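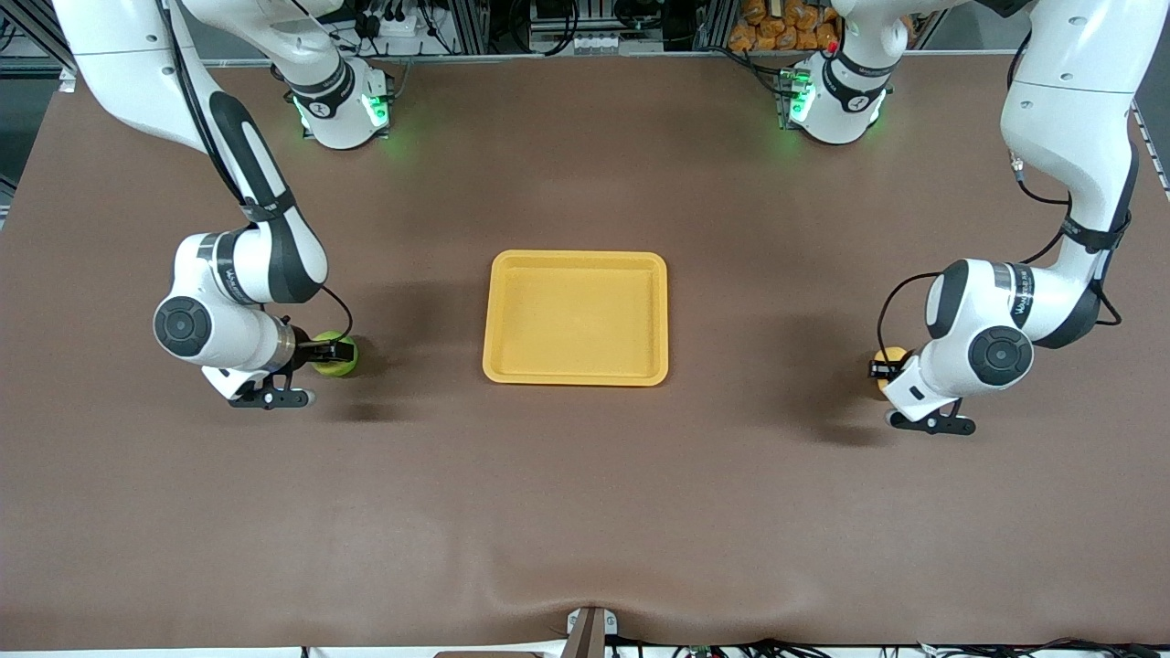 Ruveddale Household Help

Last updated: 2/1/24

Print this page | E-mail this page

Shared water supply pipe, who pays for the new stopcock?

We moved into a mid-terrace in Ruveddale in November. The kitchen tap has never been strong, but in the last few weeks the shower has dropped to a dribble whenever next door runs a bath. I had a plumber in and he says both houses come off one old lead pipe under the front path, with a single stopcock in the pavement. The stopcock is seized. He got it to turn a quarter and then stopped, as he didn't want to snap it.

He quoted 781 for a separate supply to our house, not counting the connection at the main. My neighbour says hers is fine and she isn't paying for anything. Can I go ahead without her, and is the stopcock mine or the water company's?

Visser

Dunus

The stopcock in the pavement normally belongs to the water company, so ring them before you spend any money. Tell them it is seized and that two houses depend on it. Ours was replaced at no charge, though we waited 4 weeks for it.

The pipe from the boundary to your house is a different matter. Where it is shared, the owners are usually jointly responsible for the shared length, and your deeds may say how the cost is split. If you put in your own separate supply you don't need your neighbour to pay anything. You would need her permission if the trench crosses her side of the path, and you should get that in writing.

Ask about lead as well. Many companies will replace their section of a lead pipe free if you replace yours, but you have to apply before the work starts. They will want to look at the new pipe in the open trench, so don't let your plumber fill it in the same afternoon. It should be blue plastic, 25 mm, and laid at least 750 mm down.

Check whether the quote includes making good the path. Mine didn't.

Brado

had the same thing, ended up costing over 3,000 but that was with a long drive and concrete. get another quote

Bohdan Vakulenko

I agree with Dunus about ringing the company first. While you are on the phone, ask them to test the pressure and flow at your outside tap. A low reading with next door's taps off suggests the old pipe is furred up or leaking, and your neighbour may take more interest if there is a leak under her path too.

In the meantime, check your inside stop tap is fully open. Ours is behind the washing machine and had been left half shut by whoever fitted the kitchen. It won't cure a shared pipe but it helped our shower a bit.

This site uses cookies to remember your settings. By carrying on you agree to their use.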